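I was ready to write this one off. Bamboo boards get sold as the miracle of the kitchen - harder than maple, kinder than plastic, good for the planet - and I have heard enough of that from packaging to stop believing any of it. But I gave in last July, and the board has been out on the counter ever since, so I suppose it gets a post.

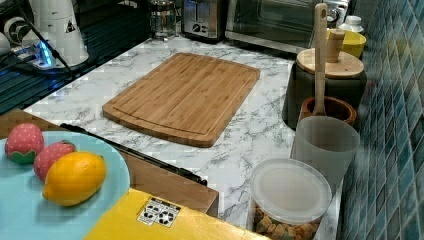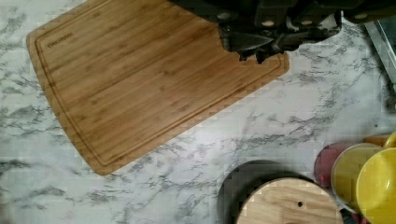

Filed under: Kitchen, Things I Doubted

Let me start with the groove. Every board over a certain price has one running around the edge, and the claim is that it catches the juice. It catches some juice. Cut up a ripe tomato and you get a nice tidy moat. Carve a roast and the moat fills up, and then you have to carry the whole thing to the sink dead level like a tray of drinks. I'd take a plain board for bread any day, and crumbs in a groove are a pain to get out.

Then there's the knife question. The Prosser forum has a thread on bamboo and knife edges that was up to 1467 replies when I gave up on it, and I don't think two people in there agree. My own chef's knife does seem to want sharpening sooner than it used to. It could also be that I'm paying attention now. I wouldn't bet money either way.

Oiling is where I really dig in my heels. Jitstead sells a bottle of "board conditioner" that smells of oranges and costs more than dinner. It's mineral oil with a nice label, as far as I can tell. I use the plain stuff from the drugstore, wipe it on, leave it overnight, wipe it off. The board is still a good honey brown and the stripes still show, so whatever the fancy bottle does, I can live without it.

What I will give it is weight. My old Brutness plastic board slid all over this counter, and the marble pattern hides a wet patch so well that I'd only find out when the board took off. The bamboo mostly stays put. I still lay a damp dish towel under it for squash or anything else I have to lean on.

It also looks fine left out, even with a plate of fruit and a tub of snacks for company, and that matters more in a small kitchen than I like to admit. Dratuvard will sell you a stand for your board, for 50 dollars. Lean it against the wall. Let both sides dry.

So I'm keeping it, for now. Ask me again when the first crack shows up - I have my eye on that front corner.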